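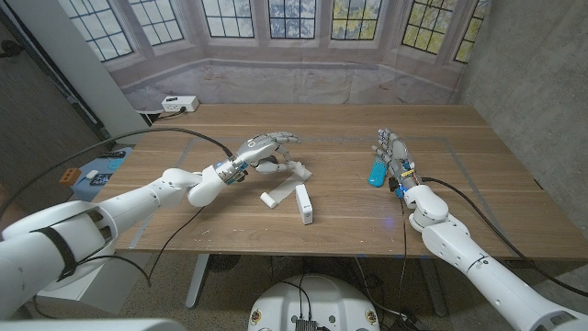
Two robotic arms at a taped work area on a wooden table.

Flamgate will add three two-armed workstations to its Bodgate site under an equipment plan approved in January. The plan sets aside 227 hours for operator training and covers spare hands, cabling and service for four years.

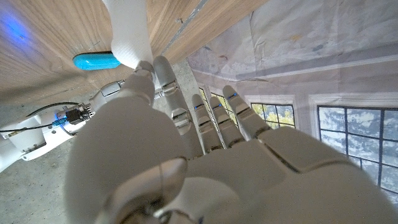 Purchasing will be handled through Yilma, with delivery expected in June. "We budgeted for upkeep first and hardware second," said Jana Baumgart, head of equipment planning at Flamgate.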